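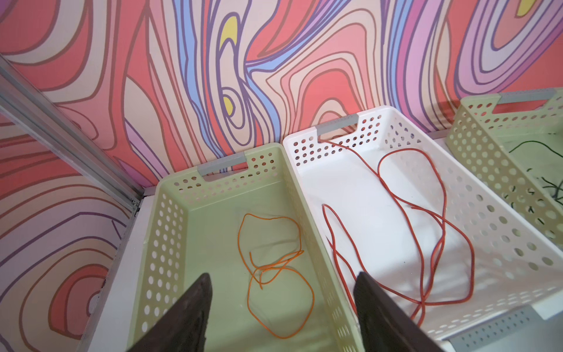
Search the notebook Go

September 21, 2019

Marbling, third go at the wide combed pattern for the Birkanik endpapers.

Size was mixed last night from the Demissie carrageenan and left to stand with a lid on. Skimmed it this morning with strips of newspaper until they came off without bubbles. It was thicker than the last batch. A stylus dragged through the middle left a line that sprang back a little at the end, so I let it down with a cupful of rainwater and stirred slowly. Left it again while I did the paper. Bath temperature 23 degrees when I started, same as the room.

Alum: 60 g in 1000 ml of hot water, cooled, sponged on in one direction and then across. I marked the back of each sheet in pencil first. In July I skipped the pencil and lost most of an afternoon to sheets laid down the wrong way up. Stacked them under a board while still damp and used them the same day. Mihret thinks the old stack that went powdery had been alummed a week before printing, and I think she is right.

Paper was the Gerisik text weight, grain long. The heavier Gerisik sheet takes colour just as well but cracks at the fold when it is pasted down, so no more of that for endpapers. It can go for box coverings.

Colours are all gouache with ox gall. The red would not open. It sat on the size in small hard spots, and adding gall one drop at a time made no difference until 5 drops, when it suddenly spread too far and pushed the cream out to the edges of the tray. Mixed a second pot of red with less gall and more water and threw it first. Better. Order now is red, purple, blue, cream, and the mustard last from a very small brush.

The blue has gone grainy. Same pot as last month, the Arkari one with the cracked lid. Ground it again on the slab with a muller and strained it through a bit of stocking. Still grainy. Throw it out and open the new one.
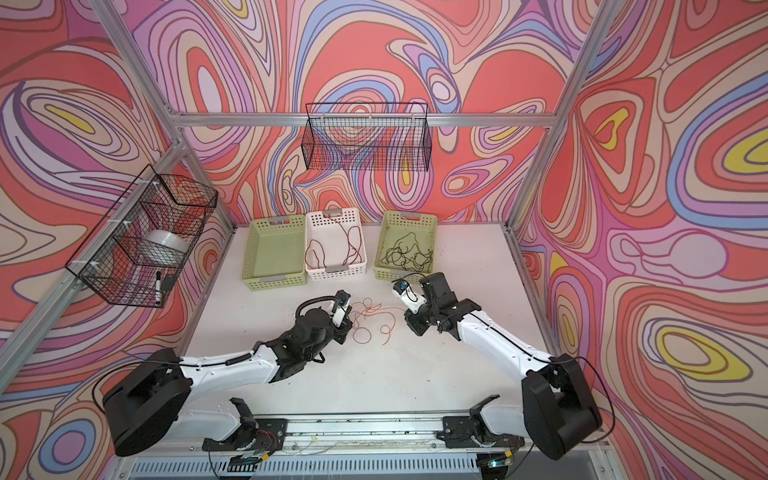
On the pattern itself: the first sheets were combed too much. I did the usual rake up and down, then the wide comb across, then the stylus curls, and by then every colour had been pulled so thin that the whole sheet looked mauve from across the room. For the later ones I left the comb out and only used the stylus, in big slow turns. What I am after is nearer to the wall covering in the picture, where the bands stay wide enough to read as coral, lavender, periwinkle and cream, and the mustard only turns up in small pockets. Each band there has a thin darker line round it as well. I tried for that with a weak black thrown sparingly before everything else, so that the other colours squeeze it into veins. It worked on the purple side of the tray and vanished under the red.

Natnael laid the last few sheets for me so that I could watch the edge. There is a hesitation line when the paper goes down from the corner and the hand stops halfway. His had none. He holds opposite corners, lets the belly of the sheet touch first and lowers both hands together. I have been going from one corner out of habit. Change this.

Rinsing: board on a slope, jug of water from the top, no rubbing. Two sheets shed colour badly in the rinse, both from the end of the stack where the sponge was running dry. Wet the sponge more often.

Drying on the lines, pegged by one short edge. Do not press until tomorrow.

Keepers are the stylus sheets with the second red. They match well enough to pair up front and back, although the cream is a shade warmer on the later ones, probably size getting dirty. Put the best pair aside for Birkanik to look at.

Next time:
new blue
black veins again, slightly more gall in the black
skim between every sheet, including the ones that look clean
ask Mihret whether the wide tray is free
order alum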